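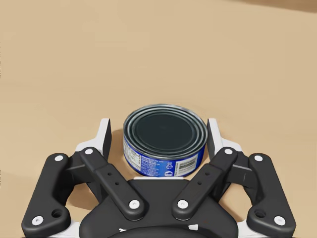
Sang Mai wrote back at 14:10 that the sourdough starter calculator was still giving silly amounts of water, and could someone please look before the next bake.

Ticket 422 – Droro recipe planner, wrong water weight
Status: solved, left open for comments

What was reported
Sang scales a loaf recipe up for 3 tins. Flour and salt come out fine, but the water jumps to nearly double. It happens on the phone and on the laptop, so I ruled out the app itself early on.

First try
Cleared the saved recipes and typed the loaf in again from scratch. Same result. I then tried it with my own rye recipe and got perfect numbers, which was maddening and also rather exciting – a fault that only likes one recipe is usually a fault you can find!

Second try
Valbona Kadrić suggested comparing the two recipes line by line. Brilliant idea. Mine lists the starter in grams and Sang's lists it in cups. The planner turns the cups into grams when you save, then does it again when you scale. The extra goes on the water line because Sang has hydration locked.

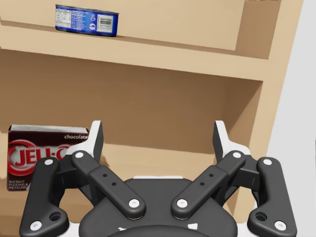

Fix
1. Open the recipe and unlock hydration.
2. Change the starter from cups to grams by hand. Sang's came to roughly 240, weighed on the kitchen scales.
3. Save, close the recipe, open it again.
4. Lock hydration and scale as usual.

Sang did all this in the afternoon and the water now matches the paper version to the gram. I've since scaled it up and down for ages (any excuse to play with bread sums) and it holds steady every time.

Still to do
Rok Stan is checking whether spoons go wrong in the same way as cups. Milk and oil look all right so far. If you keep your starter in cups, please switch to grams for now and add your recipe below – I'd love to see a few more, especially anything with seeds in it.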